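Shared workshop builds its own hand-held grippers, wants more hands

Gillespie Niven
Posted 23 Jul 2018

BRISTULDEN — A pair of hand-held grippers built by members of the Poteck shared workshop are up and running, and the group is now asking locals to come in and have a go with them.

The grippers are the hand half of a robot project that's been on the go at Poteck for most of a year. You hold one in each fist, squeeze, and the jaws close. A camera on each tool records what the jaws are doing. The idea is that a robot arm with the same jaws can later be taught from those recordings, no programming of each move by hand.

No arm yet. That's the next bit, and the expensive bit.

Members call the project Clodberg, after the street the first meeting was held on. The name was ment to be temporary.

I went along for an afternoon session. Shoes off the cables, tea outside only, and then a lot of people being very quiet around a table. The job was a power strip. Pick it up, turn it, set it down again. Sounds like nothing. Try it with two fingers per hand and no feeling in any of them.

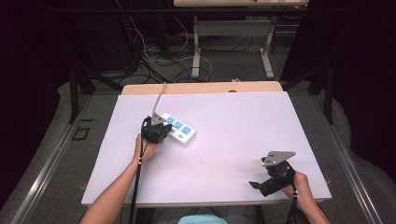 Power strips are a favourite at Poteck for a couple of reasons. Everybody has a spare one in a drawer, for a start. And the cord has a mind of its own, so no two goes are the same — a block of wood just sits there. Members have also been working through mugs, a tea towel, a tin of nails with the lid taped down, and a zip-up pencil case that is already disliked by all who've tried it.

The group has 376 recordings it's happy with so far. Another 44 were thrown out, mostly from one bad evening when the left-hand and right-hand files got swapped and it wasn't picked up until the next morning. There's now a bit of paper taped to the door about file names. In capitals.

How it got built

The design is the members' own, though they're quick to say they looked hard at what others had put up online first. The fingers alone went through a string of versions. Early ones were too slim and flexed when you squeezed hard. The next lot were so chunky you couldn't see past them to the thing you were picking up, and that's a pain when the camera is looking down the same line as you'd like to.

The current fingers are a compromise. Blocky, angled at the top, holes left in them so that bits can be bolted on later. Members are talking about a softer pad for the inside faces, but no one has settled on what. Bike inner tube was tried. It left marks on everything, and it stank.

Most of the evenings in May and June went on cameras. Where to put it, how far back, how much of the view the fingers should take up. Too close and you lose the object as soon as it's in your grip. Too far back and the tool gets front-heavy and your wrist goes after ten minutes. They landed on a spot that keeps both finger tips in view with the jaws wide open and plenty of table showing between.
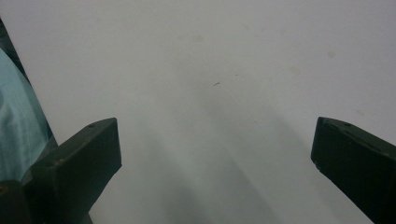
Photo: Poteck workshop / Clodberg project

Lighting is still a sore point. The room has strip lights overhead and a window down one end, and whoever is holding the tools throws a shadow over their own work. One school of thought says get rid of it with lamps. The other says leave it, a kitchen has shadows too, and a robot that only works in perfect light is no use to anyone. It was still being argued when I left and I'd put money on it being argued now.

The work surface is simpler. White board laid on a table, done. It gets a wipe when somebody remembers.

Money is tight, as you'd expect. The parts bill for the grippers and cameras stands at $333, paid out of members' pockets and a tin on the front counter. A good chunk of that was cables. Cables, more cables, and then the same cables again in a longer length after the first ones pulled out at full stretch. Two members offered up old webcams early on but the picture lagged too much to be worth the bother.

Srisuk, the print shop two doors down, has been letting the group run parts on its machine after hours in return for help fixing a folding unit. Both sides say they've done well out of it. The folding unit is still not quite right.

What it's like to use

Odd. Your hands know how to pick up a power strip and the tools won't let them. First few goes I came in far too fast and shoved the thing across the board. You learn to stop short, open wide, let the jaws straddle it, then close. Two hands helps. One steadies, one lifts. The cables running back from the tools take some getting used to as well, I kept wanting to put my elbow on one.

By the end I'd slowed right down and that was apparently the right thing to do. Slow is easier to learn from, I was told. Pausing is fine. Dropping it is fine too, just don't swear, in case the sound is on. (It isn't normally.)

A session runs 45 minutes with a break in the middle for your forearms. You'll want the break. 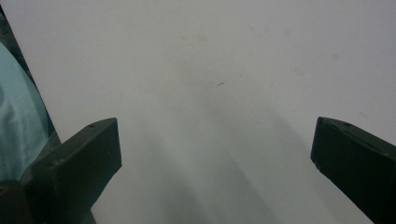

Before each run there's a short check, jaws fully open, then fully closed, then open again, so the two recordings can be lined up afterwards. It's dull and it gets skipped, and then whoever is sorting the files that night has to work out the timing by eye. Members want to automate that part before anything else. A button and a beep would do it, they reckon. The button has been bought. The beep is in dispute.

What's next

The arm. The group has its eye on a second-hand one but won't say where, on account of other people maybe wanting it. If that falls through the fallback is to build a small one from scratch over summer, with the jaws they've already got. Some members would honestly prefer that. It would take longer and it'd be theirs.

There's also talk of a second pair of grippers in a smaller size. The present ones suit an adult hand and a couple of younger members have had trouble reaching the trigger. Nothing drawn up yet.

The workshop is after two things from the public. First, people to do sessions. No experience needed, left-handers very welcome as they've hardly got any. Second, stuff to pick up. Household bits, nothing sharp, nothing heavier than a full mug, nothing you want back in a hurry. Old remote controls, plastic jars, wooden spoons, odd socks. Power boards they have plenty of, thanks.

Sessions are booked on the sheet inside the Poteck front door. Wear closed shoes and short sleeves or sleeves that roll up, loose cuffs get in teh jaws. Under-16s need an adult with them. Parking is round the back, mind the gate as it doesn't latch.

Anyone with a lead on a robot arm going cheap should leave a note at the counter.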